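# Villusham Classic Coupes: Data Card

22 Oct 2023
By the Tenden data desk

Every surviving Moulin coupe we could trace, in one tidy table! Paved paths, barns, back lots — if a car has a readable chassis plate, we want it in.

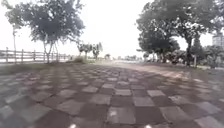

## What's in it

- `cars.csv`: one row per car, 40 rows, 11 columns
- `paint.csv`: factory color codes matched to trim codes
- `notes.txt`: odd build details, and there are some great ones

Of the 40 cars, 22 still have their first engine. Two share a paint and trim combo we haven't found on any others.

## Using it

Join the files on `chassis_no`. Keep that column as text or the leading zeros vanish. Blank mileage means unknown, so please don't read it as zero.

## Known gaps

Export cars are thin. Jeletex carburetor swaps are logged only when the owner sent receipts.

## Next

The November update adds axle ratios — can't wait for that one. Corrections are very welcome, so open an issue with the chassis number in the title.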